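Re: [trorkon-users] Grasp planner tips the cube over

> Has anyone seen the planner in Trorkon hand back a grasp with the object
> rotated in the fingers? Our controller is fine in free space, but pose
> error jumps as soon as the fingers close. We're on the Lombardi branch.

Hi all,

Yes! I've been chasing the same thing in our Cusance kitchen sim since July, so you have company. Have a look at the die in my wrist view:

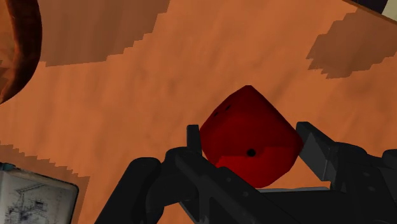 2 min read

See how it sits tilted between the fingers, one corner up? The pose tracker still calls that a flat cube – it keeps the last orientation it had before contact. I dumped 65 grasps to a log and 14 of them had the stale pose, so it's not rare at all.

Two things to try. First, turn off the pose hold in the Skisetti bridge (it's on by default in Lombardi, grr). Second, check whether your segmentation eats the shadows. Ours come out dark with stair-step edges in the wrist view, and I'm pretty sure the mask grabs a bit of them. I haven't tried a bigger shadow map yet.

I also want a pass over less tidy shapes before I send a patch, because a fix that only works on cubes isn't much use to me. I'm starting with the side view, where the shadows fall toward the camera:
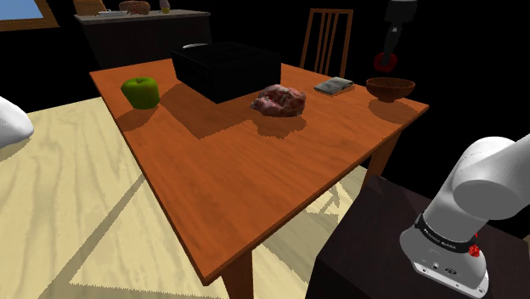 Side view: apple, black box, meat, booklet and bowl on the table.

The booklet is the one I'm dreading – it's so flat that the planner may not give it a grasp at all. Which commit are you on, and do you close on force or on width?

Cheers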